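Course 2602, Practical Housekeeping for Small Kitchens
Handout 2: Sorting and nesting the tableware
Prepared by Soledad Palacios, Nidport Evening School
Version of February 16, 2024

Please read before the practical hour. Bring the handout with you, the exercise sheet is on the back.

1. Spread first, then decide

Many students begin to stack directly from the dish rack. I ask you to lay everything on the table first, with the open side up. On a dark cloth the bright plastic is easy to see, and also small specks inside a bowl, which you would miss in a stack. Leave space between the pieces so that your hand can go around each one.

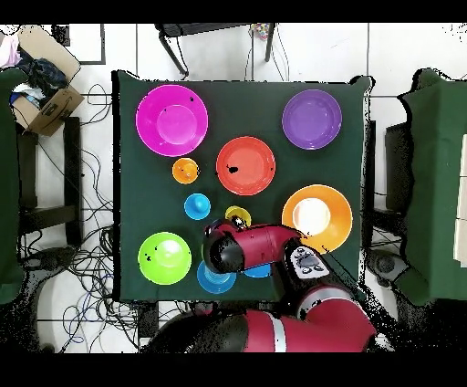
Now divide by shape. Bowls are one group and cups are another group, even when the colors match. Color is nice to look at but it does not help in the cupboard. A large orange bowl and a small orange cup do not belong together.

2. Nesting

The rule is simple: the wider rim goes under. If the upper bowl goes down only halfway, take it out and try a wider one below. Do not press. Two plastic bowls pressed together can hold very strongly, and then you need warm water to separate them.

Bowls of almost the same size are the difficult case. They lean, and the pair may tip on its side. Hold the lower one with the left hand until the upper one sits level. Cups stay standing beside the bowls until all bowls are finished.

The sponge is not tableware. It has its own place near the sink and must be taken out of any bowl before you stack.
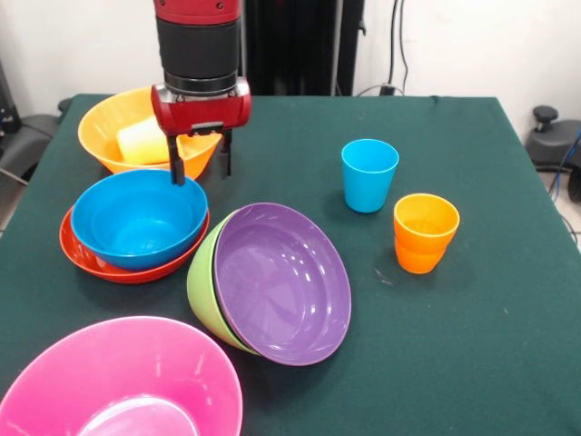 Efua Appiah asked in the July group whether it is not faster to make only one tall tower, as she does at home in Tulbridge. It is faster, yes, but then you must lift all of it to reach the bottom bowl. I recommend two low stacks.

3. For the next meeting

Measure the height of one shelf at home, in millimeters. If it is less than 200, write how many of your bowls can be nested there and still come out without touching the shelf above. The written part gives 40 points. Hand in to Chanida Phetsri, room 2.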